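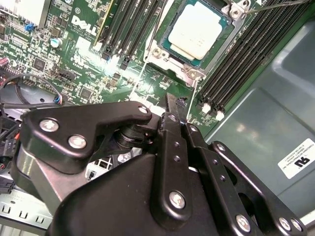

We use cookies to keep you signed in to the archive and to remember your thread view. Accept | Settings

[promlow-dev] Re: Compat layer and the loader path in the next branch

From: Selma Tomić
To: promlow-dev
Date: Feb 4, 2021

Ilir Kelmendi wrote:

> I have been running the compat layer from the next branch on two
> machines since the merge. Most of my old binaries start. The ones
> that fail all fail the same way: the loader resolves the first
> library, then stops with error 2078 before it gets to the second.
>
> I can work around it by setting the library path by hand, but that
> should not be needed. The old branch did not need it.
>
> Two questions. Is the search order in next meant to be different?
> And is there a plan to keep the old loader as a build option for
> people who can't move yet? We have over 200 packages in the Rosales
> tree that were built against it and I would like to know whether to
> start rebuilding them.
>
> Ilir

Ilir,

The search order is meant to be different. The change went in with commit series 2945 in January and the release note for it was too short. I wrote the note, so I will try to do better now.

In the old branch the loader read the path list once, at process start, and kept it for the life of the process. Every library lookup used that same list, including lookups made on behalf of another library. In next, each library carries its own list. When library A asks for library B, the loader uses the list stored in A. If A has no list, it uses the system default. It does not fall back to the list of the program that started everything.

Your binaries were linked with the old tool, which wrote the list into the program only. The first lookup is made by the program and works. The second is made by the first library, which has no list, so the loader looks in the system default, finds nothing, and returns 2078. Setting the path by hand works because the environment list is still checked first in both branches.

You can confirm this with the trace switch:

 PLW_LD_TRACE=2 ./yourprogram

Level 2 prints the owner of each lookup next to the name. If the owner changes between the last good line and the error, you have this problem. If the owner stays the same, you have a different one, and I would like to see the full trace.

On fixes, there are several and I don't think they are equal.

Relinking the libraries with the current tool is the clean one. It does not need the source, only the object files, and the Meletti build scripts already do it if you pass the relink target. It will not help with libraries you only have in final form.

For those, the patch tool in the contrib directory can add a list to a finished library. It needs free space in the header. Older libraries were padded and have it. Ones built with the compact flag do not, and the tool will refuse them and leave the file alone.

The third way is the inherit flag in the compat config. With it on, a library with no list of its own takes the list of whatever loaded it. This gets very close to the old behavior, but not all the way: if two programs in the same session load the same library from different places, the cache will hand both of them the first copy. We hit this in Alletholm when testing the print service, and it took most of a day to find. I would use the flag to get a machine running and then take it off again.

On your second question, there is no plan to keep the old loader as a build option. It depends on the old memory map, and that code leaves the tree when next becomes the main branch. Keeping it would mean keeping both maps and testing every driver against both. I looked at how much of it could be split out and the answer was very little.

The old branch will still get security fixes after the switch. I can't give an end date for that; it has not been discussed on this list yet, and it should be, in its own thread.

For Rosales, please don't start rebuilding everything. Run the scan script over the tree first:

 plw-scan --no-list --recursive /path/to/tree

It prints every library that has no list and that asks for at least one other library. Only those are affected. Libraries that ask for nothing are fine as they are, and so are programs linked static. I'd expect the output to be a good deal shorter than the package list, but I have not seen your tree.

One known bug in the script: it follows symbolic links and will report the same file more than once. Pipe it through sort -u until the patch is in.

I will rewrite the release note this week with the above in it, and add the text of error 2078 so that people can find it by searching. At the moment the loader prints only the number. Patches to make it print the owner and the path list on failure, without trace on, would be welcome. The place to do it is the end of the lookup function, after the cache check.

If you can, send me the scan output off list. It is likely too long to post here.

Selma

Recent threads in promlow-dev

- Compat layer: font cache rebuilt on every start
- [PATCH v2] plw-scan: skip symbolic links
- Meletti scripts fail when the build path has a space
- Old memory map: list of drivers still using it
- Alletholm test machines, new login keys
- Docs: which config file wins?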